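This month I try to drink more water and less coffee. January is a good time for such plans, I think.

My old habit: coffee at 10, coffee after lunch, and one cola when I get tired.

Octavio Godoy told me to use a small mug and not drink from the bottle. He says you notice every mug you finish. So now the water goes from the plastic bottle into the black mug.

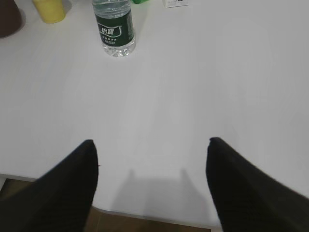
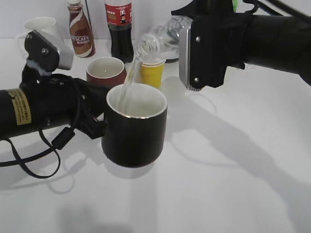 The Nescafé and the cola are still on the white table, I did not put them away. I want to see if I can leave them closed until evening.

Yesterday I could not. I opened a coffee at 4 and slept very badly.

Does somebody know a good way to clean the brown ring inside a white mug? I tried salt and it helped only a little.

Amos Hutchins wrote me: baking soda, and wait 26 minutes. Why 26, Amos? But I will try it tonight.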